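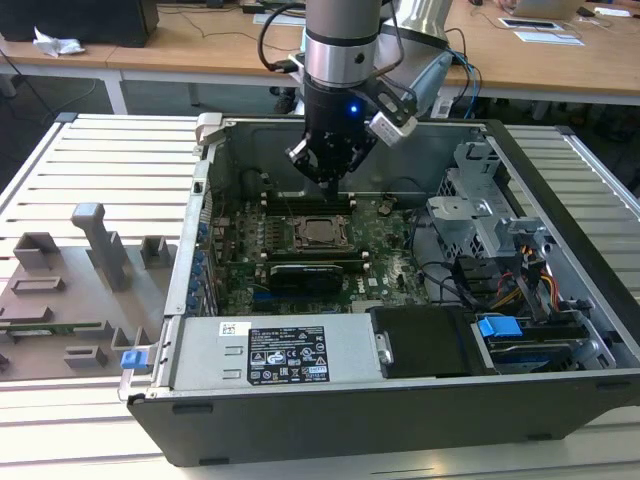
To: Desktop Refurbishment List
From: Normand Lévesque, Equipment Reuse Program, Gestdale
Date: Tuesday, August 27, 2024
Subject: Re: Dell towers, memory and processors

Dear colleagues,

Thank you to the Doucette site for the enquiry quoted at the end of this message. As similar questions have come in since April, the reply is being sent to the full list.

Dell towers are to be dismantled lying on their side, with the power supply left in the case until the processor has been dealt with. Once a processor has been removed, the retention frame is to be closed over the empty socket. A plastic socket cover should be fitted before the chassis goes into storage. Covers may be requested from the Gestdale stockroom in bags of 64.

Memory is to be recorded by capacity and speed. Please open the white latches at the ends of the slot fully before lifting a module. Boards with a broken latch may still be offered for reuse, provided the affected slot is noted on the tag.

Graphics cards are to be tested in the machine they came from wherever possible. Coloured tabs and release handles are to stay with the chassis. The stockroom does not carry replacements, and 17 otherwise sound cases were sent for metal recovery last year for want of these parts.

Barcode stickers on power supplies must not be removed or covered. The Esport register now holds 1,558 entries, and a unit that cannot be matched to its entry has to be tested again in full.

Enquiries concerning the Zakorport shipment should be addressed to me directly and not to the list.

Yours sincerely,

Normand Lévesque
Equipment Reuse Program
Gestdale

> From: Doucette Site, Workshop Desk
> Subject: Dell towers, memory and processors
>
> Good morning,
>
> We have 2 pallets of Dell towers awaiting dismantling and would
> appreciate clarification on the following. Should the power supply come
> out first? Are we to send boards with damaged memory latches for
> recycling, or hold them? We would also like to know where socket covers
> can be obtained, as our supply has run out.
>
> With thanks,
> Workshop Desk, Doucette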